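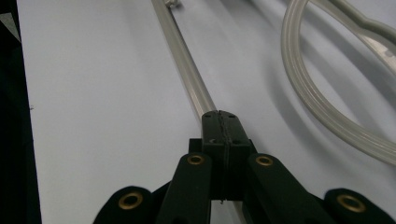
Mondader bushing and fingertip kit, reviewed
Sep 10, 2019

I put off buying this kit for most of a year. Mondader wants 30 dollars for a bag of brass bushings, two printed fingertip blocks and a folded sheet of instructions, and the sales page promises a gripper that "feels new." Mine wasn't that old. It was sloppy, though, and it kept losing its hold on clear tubing, so I gave in.

The bushings first. They are good, and I say that grudgingly. They pressed into the arms by hand with a bench vise, except for one inner hole I had to clean out with a reamer. The sheet says no reaming is needed. It also says the job takes 8 minutes. It took me an evening, much of it spent getting the old pins out, a step the sheet skips entirely.

The side-to-side wobble is gone when I push on the linkage. I'd like to see how that looks after a few thousand cycles before I praise it any further. My controller had logged 2668 closes since the last teardown, and the old holes had gone egg-shaped well before that.

The fingertips I like less. The meeting faces come rough off the printer, and the seam between them is jagged enough to collect lint. I was picking white fuzz out of it on the first day. For blocks or boxes, fine. For smooth tube I want a flat face, and you shouldn't have to sand a part you just paid for. Two passes with fine paper helped. Tegwen Landeg, who has the same kit at the Carnham shop, glued thin rubber on hers and says she wouldn't run it bare.

Setup tip the sheet leaves out: close the tips with the arm bolts loose, get the seam straight, then tighten from the inside out. Do it the other way and one tip leads the other.

Pesotari sells a similar set with molded tips for a few dollars more. I haven't tried it. If your holes are worn, buy the Mondader for the brass and budget time for the tips. If they aren't, leave the thing alone and wipe it down once in a while.

Three stars out of five.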